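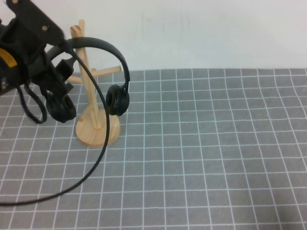 Yaryna Yurchenko

Reading time: 3 min

Veltlow adds headphone stand to its Gemley desk storage line

ALTON, 6/26/24 — Veltlow today announced a headphone stand for the Gemley line of desk and shelf storage. The stand is a single-post design in light wood, intended for over-ear headphones with a fixed or folding headband. It joins the Gemley letter tray, cable box and pen rail, and uses the same finish as the rest of the line.

Over-ear headphones are commonly left on the desktop, hung from a monitor corner or placed on top of other equipment. Each of these positions loads the headband or the cushions unevenly. On a post, the headband carries the weight at its center and the ear cups hang free on either side. Ring-shaped cushions are not compressed against a surface and keep their shape longer between uses.

The post supports headphones up to 2 pounds. In-house load testing was carried out at the Alton workshop with 53 pairs of headphones from the company's own stock and from office users, including several older pairs with worn or flattened cushions. Each pair was placed on the stand, left overnight and removed the next morning. Headbands were checked for marks at the contact point. No marks were recorded on padded headbands. Two unpadded plastic headbands showed light rubbing, and the contact area was given a larger radius before the design was released.

"The first version had a narrower top and it held everything we put on it, but the contact patch was too small," said Aoife Hayes, product manager for desk storage at Veltlow. "We widened it and ran the full set again. The change also made it easier to set the headphones down without looking."

The stand ships in two parts, post and base, with one screw and a hex key. Assembly takes less than five minutes. The screw should be tightened by hand only; a power driver can split the post at the lower end. The finish is a clear matte oil. It can be cleaned with a dry or slightly damp cloth and should not be treated with solvent cleaners or silicone polish.

For placement, Veltlow recommends a flat surface with at least four inches of clearance on both sides of the post, so that the ear cups do not touch a wall, lamp or monitor. On glass or lacquered desktops, a thin mat under the base will limit sliding. Cables should be coiled and laid beside the base — wrapping a cable tightly around the post puts strain on the connector.

The Gemley headphone stand will be sold through office supply dealers and directly from the Alton workshop. The first production run is 183 units. Orders placed in June will be filled in the order received, with a limit of four units per customer. Dealers with existing Gemley accounts do not need to submit a new application.

Replacement screws and base pads can be ordered separately under the Gemley spare parts program, run with distributor Savolainen. The program now covers 98 parts across the storage line, including parts for the discontinued wall shelf.

Dimension drawings and a care sheet are available on request.

Search news and releases Enter keyword Go

Contact: Veltlow Press Office, Alton | © 2024 Veltlow. All rights reserved. | Back to top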